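Ivton Puts Its Name to a Board Game for People Who Dislike Board Games
Farkance, a game of long silences and short grudges, reaches stores in December 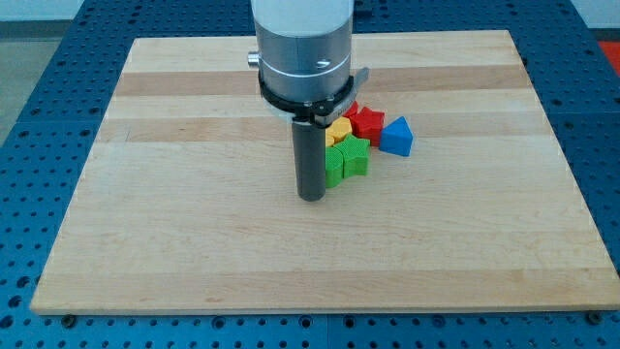
A game with one page of rules

IVTON – Ivton Games will release Farkance this December, the company's first new title in six years and the only one it has ever finished ahead of schedule. Farkance is a game for 2 to 6 players, takes less time than most families need to agree on a pizza, and comes with a rule sheet printed on one side of one piece of paper. The other side is blank. Early testers used it to keep score and, in one household, to draft an apology.

Players run rival ferry companies serving the same small harbor. On each turn a player may move a boat, raise a fare, or spread a rumor about somebody else's boat. Whoever has carried the most passengers when the tide cards run out wins the game. The passengers are never happy, and there is no way to make them so. This was suggested more than once during development and voted down each time.

"My family stopped playing games together when I was eleven, after an incident with a bank and some plastic hotels," said Đức Ông, who designed Farkance. "I wanted to make something we could finish in one evening while still speaking. We managed it on the fourth try. My brother would like it noted that he won."

From kitchen table to store shelf

Ông began work on the game with a shoebox of buttons and a map copied from the back of a ferry timetable. The first version lasted nearly five hours and included rules for customs inspections, dry dock fees and fog. The fog has survived. The customs inspections were removed after a tester fell asleep during one and nobody at the table felt it was fair to wake her.

The finished game went through 43 versions. Ivton has kept them all in a cupboard at its office, where they are available to journalists on request and to staff whenever the cupboard is opened too quickly.

Farkance was tested with players between the ages of eight and eighty-one. The youngest group finished fastest and cheated most. The oldest group cheated better.

What comes in the box

Each copy contains a folding harbor map, six ferries, a deck of tide cards, a deck of rumor cards, passenger tokens and the rule sheet. There is no app. There is no companion podcast. A small cloth bag is included for the tokens, and Ivton accepts that by January it will be holding something else.

The rumor cards were written over two long weekends and contain no bad language, though several are quite hurtful. Favorites from testing include "The captain gets seasick" and "They reuse the soup."

A second deck, called Chu, will follow in the spring. It adds a lighthouse keeper who takes bribes, and it can be shuffled into the main game without changing the rules. It will also leave the box lid sitting slightly higher than it should. Ivton looked into a taller box and then looked at what a taller box costs.

Price and availability

Farkance will sell for $26 at independent game and toy stores, and through the company's website. Distribution is being handled by Onivo, which also handled Ivton's last release, a trivia game about bridges, and has been very decent about it.

Stores that would like a demonstration copy can write to the Ivton sales desk. Demonstration copies are free, and come with a spare ferry, as the green one tends to go missing.

About Ivton Games

Ivton Games makes tabletop games for small groups of people who know each other fairly well. Its catalog includes card games, two puzzles and the bridge thing.

Media contact: Press Desk, Ivton Games. Calls are answered after 10 a.m.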